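Grova releases Android download manager with 21 language options

Nov 6, 2023

Software maker Grova has released version 46 of its file download app for Android phones and tablets. The update is free for existing users and carries no advertising.

The main change is in how the app handles large files. Downloads are now split into smaller parts and checked as they arrive, so a transfer that stops when the connection drops can pick up again from the last complete part. Users can also set a speed limit for each file and choose to download over Wi-Fi only.

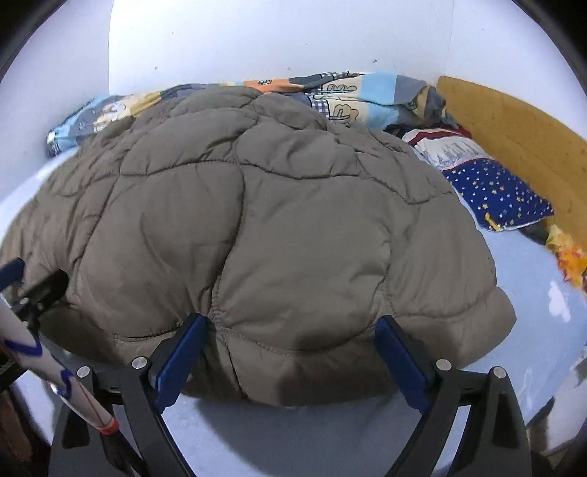
Grova has also rewritten the queue screen. Files can be moved up or down the list by dragging, and finished items are cleared after a period the user sets. The app takes up 178 MB once installed and needs at least 450 MB of free storage to run.

Version 46 was tested with users of the Plokgate and Eskola forums, who reported faults with SD cards and older tablets. Fixes for both are included. One fault remains, in which the progress bar shows the wrong figure after a restart, and an update for it is due later in November.

The app is meant for files that users have the right to download, such as open source software, public domain films and their own backups. It has no search function and does not link to any outside catalogue of files.

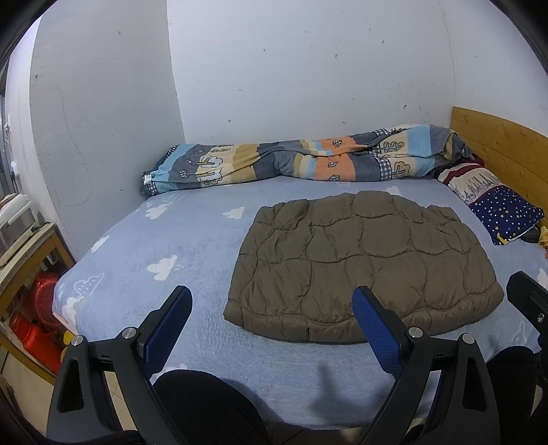 Narmont, a tester from the Eskola forum, wrote that the new queue was easier to use with one hand, but that the Wi-Fi setting should be switched on from the start. Grova said it would look at this for the next version.

The app can be downloaded from the Grova website. Users of earlier versions will see a notice the next time they open it.

Press enquiries: Grova press office, through the contact form on the website.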